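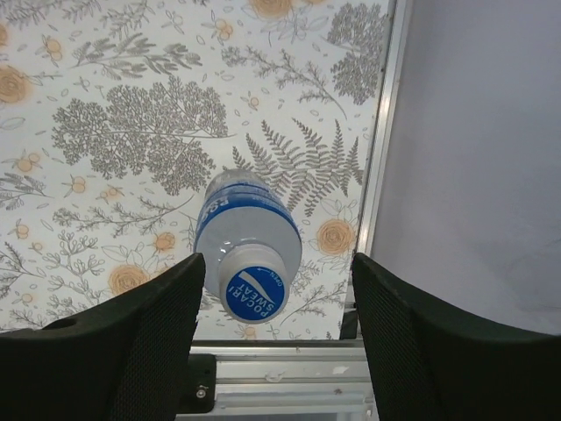
The gripper and a Pocari Sweat bottle on the flowery tabletop.

Home | Builds | Tool list | Open evenings | Join in | Contact

Wanted: two or three patient people to help teach an arm to pick things up

Hello! I'm Maarja Raudsepp, and along with Radek Gajdoš I've been building a robot arm in the shared workshop at Bramthorpe since May. We call it Druller (Radek's choice, I wanted something prettier). The frame is aluminium profile, the fingers are black, and the wrist has a little camera on it so we can see what it's reaching for.

Now we need more hands. The job is mostly steering the arm by hand controller, getting the fingers either side of a bottle or a cup or whatever you've brought along, and saving each go so we can train on it later. We've got 136 goes saved and want 200 before we change the fingers again. You'd also be filing brackets, chasing screws under the bench and arguing with me over cable ties.

You don't need to know any programming. If you do, lovely, Radek has a list! What I'd really like is someone who doesn't mind doing the same thing over and over, and who'll say so when a grip feels wrong. Steady hands help, and so does a flask, as the heating is feeble.

Sessions run for 3 hours in the evening, and I'm asking for nine of them, spread out however suits you. It's unpaid, I'm afraid, but your workshop fees are covered while you're helping and you can use the lathe afterwards if Dzintra Kuusk has signed you off on it. Over 16s only, please.

We also want odd objects to practise on: clear plastic, shiny lids, anything with an awkward neck. Leave them in the crate by the door with your name on if you want them back.

To put yourself forward, send me a few lines through the contact page by Nov 18, 2020, saying which evenings you can manage and the last thing you mended. Questions about getting in with a wheelchair or a bike go to Dzintra, she has the side door key.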